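Preparing a scuffed emulsion wall for repainting

Applies to interior plaster or plasterboard already coated with matt emulsion. It does not cover limewash, distemper or damp walls, where the old coating has to come off or the source of the damp has to be cured first.

1. Test the existing paint

Press a strip of low-tack masking tape on to the wall, rub it down and pull it off sharply. If paint comes away, scrape back to a firm edge and treat the bare patch with a stabilising primer. Repeat near the skirting and behind radiators, where adhesion is usually worst. 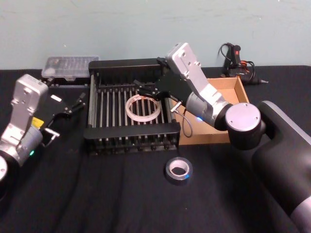

A coating that passes can still be chalky. Draw a dark cloth across it with firm pressure – a white deposit means the surface needs washing down and sealing before any new paint goes on.

2. Wash

Use sugar soap at the strength on the packet. Work from the bottom up, so that runs do not streak dry paint, then rinse from the top down with clean water. Change the rinse water when it clouds. Leave the wall overnight with a window open. Grease marks that survive the wash should be spot-treated with a stain-blocking primer; ordinary emulsion will let them through.
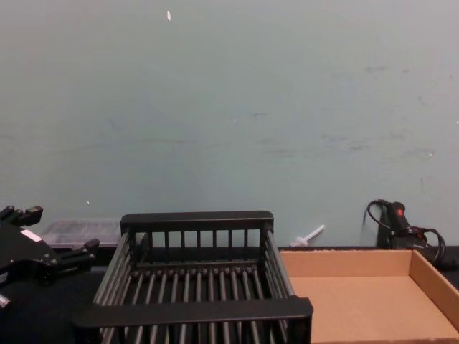

Black rack with a thick rim front and back.

3. Fill and sand

Rake out cracks with the corner of a scraper and brush away dust. Dents under 2 mm take a fine surface filler in one pass. Anything deeper is filled in layers, each left to harden. Sand flush with 120 grit, then feather the edges with 180. Check the result with a torch held flat against the wall. 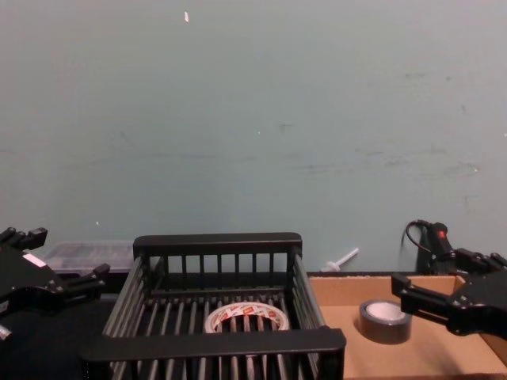 4. Mask and prime

Tape skirtings and switch plates, pressing the inner edge down with a filling knife. Prime all filler and bare plaster. Bare plaster takes a mist coat of thinned matt emulsion; vinyl emulsion is unsuitable for this.

5. Paint

Cut in one wall at a time and roll while the cut edge is wet. Keep the roller loaded and finish each section with light strokes in one direction. Two coats are normal. Remove the tape while the last coat is still soft, pulling back at a shallow angle.
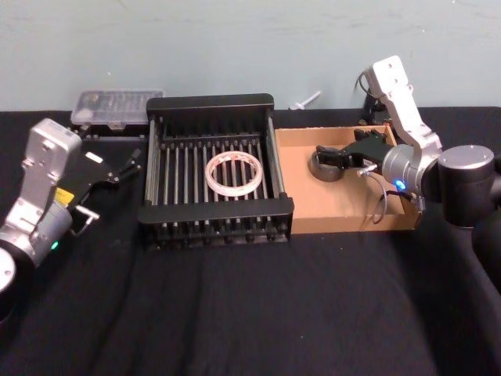

Chak-lun Chou writes that on his hallway the filled areas still showed as dull patches after the second coat, and asks whether a third would hide them. It may, but the usual cause is unprimed filler. Spot-prime the patches, let them dry and recoat the whole wall from corner to corner.

Last updated: October 2024

Contact | © Clanberg Decorating Notes | Back to top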